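Notes for running the beaker demo at the Grangate open day, 2023-03-23.

Allow 14 minutes per group, six visitors at most. Put the glass near the right side of the wooden top, with the stirrer leaning in it. 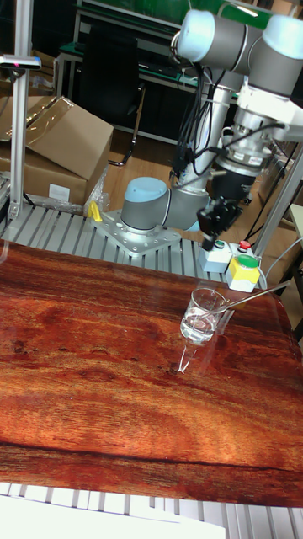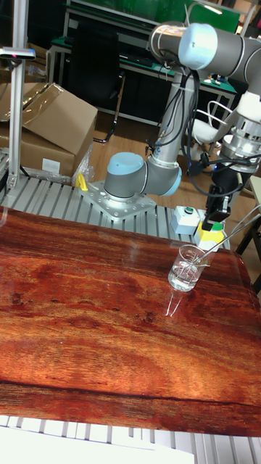
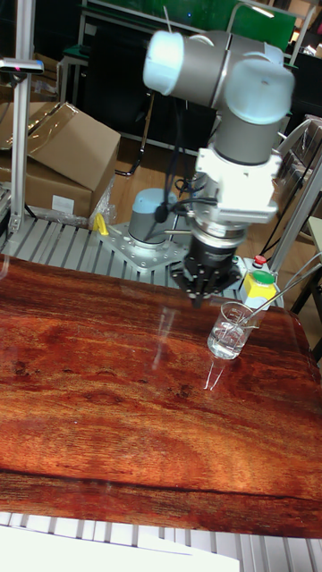
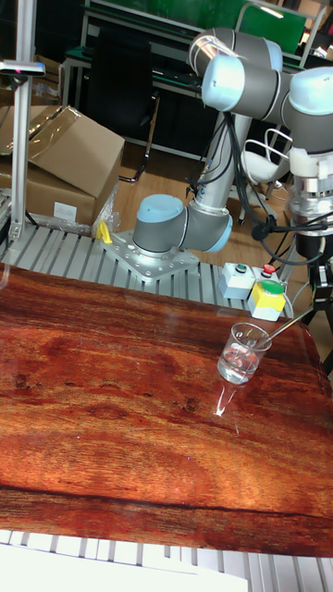 1. Load the Vivis program and set speed to low.
2. Show the group the red button before anything moves.
3. Run one cycle, then stop for questions.
4. Refill the glass to the same level between groups.

Spare grippers are in the Osagie cupboard.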